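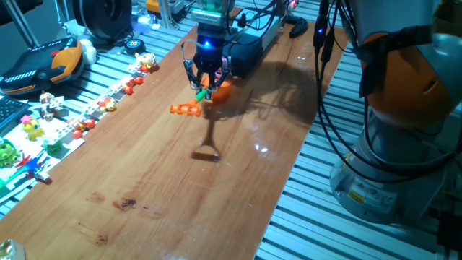
Let the robotics club be boring for a bit

I help out at the student robotics club at Perari, and every August somebody asks me when we're going to enter a proper competition. You know the sort – flashing scoreboards, loud music, machines knocking each other about. My answer is always the same, and it always disappoints people. I'd much sooner watch a student spend a whole term on a toy rake.

I mean it! Picking up a rake by its handle sounds like nothing until you try to get an arm to do it. Where do you hold it? How far up? What does the head do once it's off the table? Dalia Avotiņš filled four pages of her notebook with that last one, and they're the best four pages anyone in the club has written (I've told her so, she went bright red).

Gordon Bélanger, who runs the Tuvell club and is a good friend, thinks I'm wrong. He says students need a crowd and a deadline or they drift off, and he has a cupboard full of trophies to wave at me. Fair enough. But I've sat through his finals, and what I saw was teenagers following a routine they'd been drilled in, terrified to change a single line of code the night before. When I asked one lad why his arm came in from the left, he said it always had.

Ours argue about that kind of thing all evening. They've moved from rake to shovel and back again, and a shovel is a different beast, with that big scoop at one end and a grip at the other.
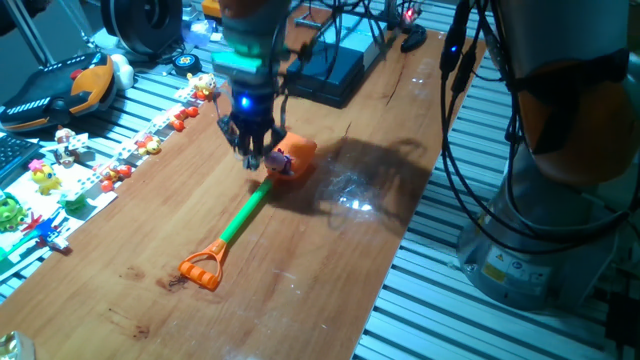 The shovel, with the gripper just over the scoop end and the toys lined up along the side.

I'm not against competitions for ever. If Maëlle Paquette and the older ones want to enter next year, I'll drive the van and make the sandwiches. I just want them to go because they've got something they're itching to show, and until then the club can carry on with its garden tools.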